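**Metal bin for leftover bars — is this really better than a drawer?**

**caruso_shed** wrote:

I keep reading that the answer to small offcuts and odd bars is "just get a metal bin." I've got 328 short pieces in a drawer right now and I can find what I want in there maybe half the time. Before I spend money on a bin, can someone who has lived with one tell me what changes? Because from where I sit it looks like a drawer with the front missing.

**gemma_dam** wrote:

You can see into it. That's pretty much the whole pitch. My drawers were always shut, so I forgot what was in them and cut new stock. With a bin on the bench I look down and there's the short piece I need.

**aldo.fontana** wrote:

You can see into it for a week. Then it fills up and you see the top layer. I had one of the deep ones from the Bonmont place and the stuff on the bottom might as well have been in another county. Sold it to a neighbor and built a rack.

**gemma_dam** wrote:

So don't fill it? Mine gets emptied when the floor stops showing.

**caruso_shed** wrote:

"Don't fill it" is advice I could follow with the drawer too, and I haven't. What does a bin look like when it's being used your way?

**gemma_dam** wrote:

Fair. Mine's gray metal with sloped sides, sitting on pale tan board. I put green and reddish-brown bars in together and I don't sort them.

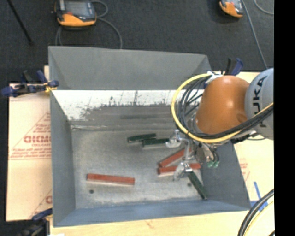 *Green and reddish-brown in one bin, lying any which way.*

The colors do the sorting. I don't line anything up and I can still tell at a glance which is which.

**aldo.fontana** wrote:

With that few bars, sure. I could tell them apart in a shoebox. Show me the same bin with a winter's worth in it and we'll talk. Also, two of the reddish ones are already lying close together with their ends nearly touching. Give that another load on top and you'll be digging.

**jad_r** wrote:

I'm less worried about the digging than the metal. Look at the back wall, there's a bright bare strip with dark scratches in it, and the floor is scuffed too. If your bars are painted or finished, do you want them dropped on that? Over in Mustatbridge we had bins like this at the old shop and everything came out of them marked.

**gemma_dam** wrote:

Scuffed, yes. I've never found a mark on a bar that I could blame on the bin. I don't throw them in from across the room, though.

**jad_r** wrote:

You say that, but have you looked? Under a light? I didn't notice ours until a customer did.

**hamidreza_n** wrote:

Put a mat in it and move on. I cut a piece of rubber to fit mine in March and it's still in there. The slope is the bit I like. Long bars can rest against the side and you get your fingers under the end. A straight-sided drawer won't let you do that.

One question for Gemma — what are the two little round holes in the floor? Drainage? Screws?

**gemma_dam** wrote:

No idea. They've always been there and I've never put a screw through them. I wouldn't store anything small enough to go down one.

**aldo.fontana** wrote:

So now it's a bin that needs a mat, can't be filled, and has holes. I'm not hearing the case for it.

**hamidreza_n** wrote:

How long did your rack take to build?

**aldo.fontana** wrote:

Three weekends. Worth it.

**caruso_shed** wrote:

I don't have three weekends, and I don't believe in the rack either, sorry. Here's where I've landed. I'll borrow a bin, put the pieces from one project in it and leave the rest in the drawer. If I'm still cutting new stock by mistake after a month, the bin goes back. Gemma, do you keep the short ones separate?

**gemma_dam** wrote:

Anything under 7 inches goes in a coffee can. Otherwise they slide under the longer ones.

**jad_r** wrote:

And check for scratches before you give it back!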